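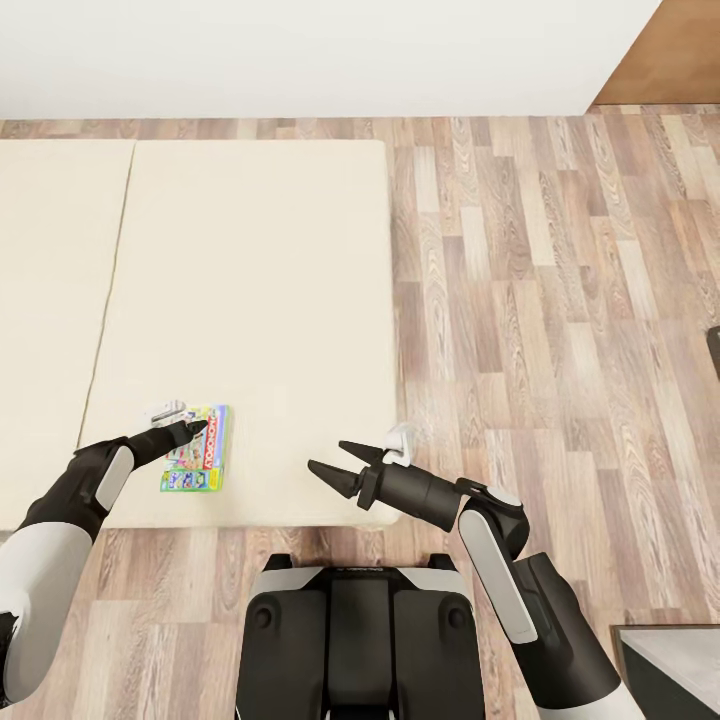 Vol. 6, p. 709

Skolelgate cell

The Skolelgate cell is a simulated work cell for a two-armed robot, maintained at Plellwood and used to check gripper settings before they are loaded onto a physical machine. Each arm ends in a black gripper with tapered fingers. The simulated room has a plank floor, two cream-colored mattress pads set side by side, and household objects such as a Monopoly box.

Search this encyclopedia Go

Setup

The cell was first configured by Myrto Mitsotakis-Vlachou. A session begins with the joint zero check, in which both arms are driven to stored angles and compared with the reference file. The operator then sets finger opening and contact stiffness for each gripper separately. Soft surfaces need their own contact values — a pad modeled as rigid makes the fingers bounce.

Upkeep

The reference file holds 3,143 entries and is rebuilt each April. Faults are mostly small: a wrist offset left over from an earlier session, or an object loaded slightly below the surface it should rest on. Iason Andreadis wrote the repair routine, known as Belhaj, which reloads one arm at a time and leaves the other in place. A full reload takes around 6 minutes.

Categories: Robot work cells | Simulation upkeep | Two-armed robots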